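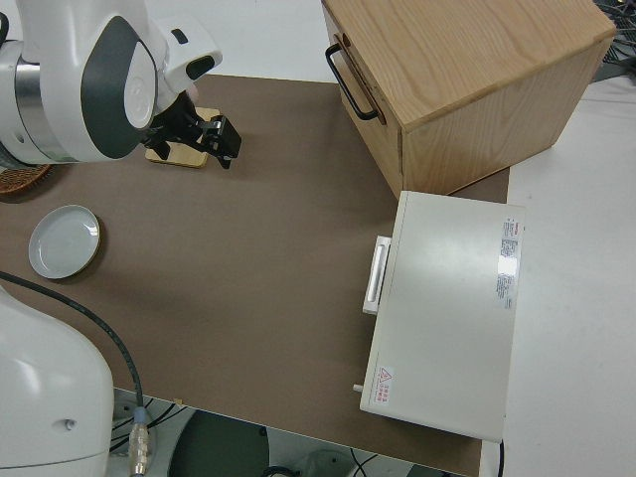

OPINION | Household

Against the fitted kitchen: a case for the loose worktop

The worktop is the most expensive flat surface in most homes and the least thought about. People will spend weeks on the colour of a cupboard door and then place the toaster wherever the socket happens to be. My argument is that a small kitchen works better when almost everything on the surface can be lifted, turned and put down somewhere else, and that the present fashion for building things in has made small kitchens worse.

I should state my interest. I rent. The kitchen I cook in has one usable run of surface, and I have no permission to drill. Setareh Karimi, who edited an earlier version of this piece, thinks that disqualifies me from writing about fitted units. I think it is the only position from which they can be judged, because a tenant meets every one of them as somebody else's decision.

Start with the mat. A large mat on a pale table does two jobs. It protects the surface, and it marks out the working area from the rest. The second job is undervalued. Once there is an edge, there is a rule: what is on the mat is in use, what is off it is parked. Objects may straddle the line. A drawer box half on and half off is perfectly acceptable, provided the drawer opens towards the person using it. In brown the mat also hides tea.

Then the drawer box. I mean the plain wooden kind with a metal pull on the front, standing directly on the table. Fitters dislike them because they occupy surface that a base unit would have left clear. That objection assumes the base unit exists and that the cook can bend to it. Gyula Halász, my neighbour on the second floor, has had both knees replaced and keeps his cutlery at elbow height in a box of this type. He turns it through ninety degrees when his daughter visits, so that the drawer faces her side. No fitted drawer will do that.

Appliances are the harder case. A benchtop oven is heavy and hot, and its cable decides more than its owner does. The warning labels on the casing are usually read once, if at all. I would read them again before choosing a position, and I would measure the clearance the manual asks for on every side. The common mistake is to push the oven into a corner and then stack the gap with boards and trays. The door also needs room to drop or swing, and a plate needs somewhere to land within a forearm's length of it. If those two conditions cannot be met, the oven is in the wrong place, however neat it looks.
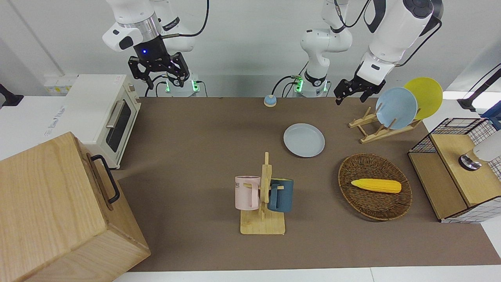
Plates are where I part company with the minimalists. The received advice, repeated every December when people are clearing space for guests, is to dry everything and shut it away. I disagree. A small rack with two plates standing in it is storage, and very good storage. The plates are visible, they are separated, and either can be removed without lifting the other. A stack in a cupboard offers none of this. The bottom plate in a stack of eight is, for practical purposes, not owned.

Colour helps more than labels do. If one plate is blue and the other yellow, a household of 2 can assign them in a day and stop arguing about who left what unwashed. Bianka Pálfi considers this childish. She also owns a complete white dinner service and spends part of each evening asking whose plate is on the side.

I am less sure about bells. A service bell on a domestic table has a purpose in a house with stairs or with someone hard of hearing, and otherwise it takes up the space of a cup. I would allow it at the back, where the depth of the table is seldom used.

The counter-argument deserves a fair hearing, and Máté Kelemen has put it to me in writing more than once. Loose objects gather grease behind them. They drift. A cook with poor sight relies on the kettle being exactly where it was yesterday. All true. His own kitchen was supplied by Vondilholm, with a Lirnon oven housed in a column at chest height, and it is easy to wipe. But the column was fixed for a person of his height, and his mother cannot see into the top shelf. The installation took 3 visits. Moving the oven down by a hand's width was quoted at more than 400 euros, and he declined.

Cleaning I concede in part. A loose worktop has to be cleared in order to be wiped, and that takes longer. It also means that the surface is inspected, crumbs and all, each time. I have seen what collects under the plinth of a fitted run.

What I would like from the makers is modest: boxes with flat tops, so that the top is usable; cables long enough to give a choice of socket; racks whose feet do not mark a mat. Theodorakopoulos used to sell a rack of that sort and stopped. Akamance sells one with suction feet, which defeats the purpose.

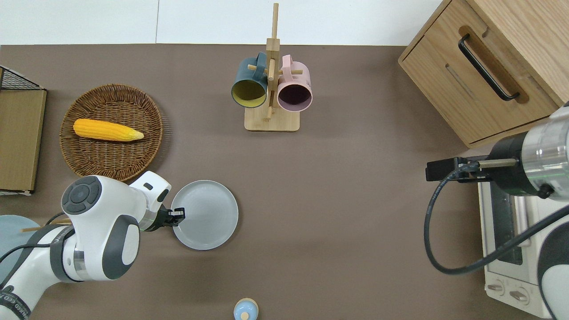
Hang the mugs, tray the rest

Mugs should hang. A mug tree has a small square foot and carries its load upwards, and with the openings tilted down the insides stay free of dust. Two mugs on it are enough for daily use. The remainder can live in a cupboard until somebody visits.

Small items need a tray with a rim, in wicker or anything else that weighs little, so that the whole group can be shifted in one movement. Wire baskets are better for things that should be seen from the side. Bottles I would keep at the front edge only while cooking and return afterwards.

Blandine Bouvier asks whether all this amounts to a system. It amounts to leaving the screws out. A landlord who wants to spend money on a small kitchen should buy a deeper table and fit another double socket above it, and leave the rest to the tenant.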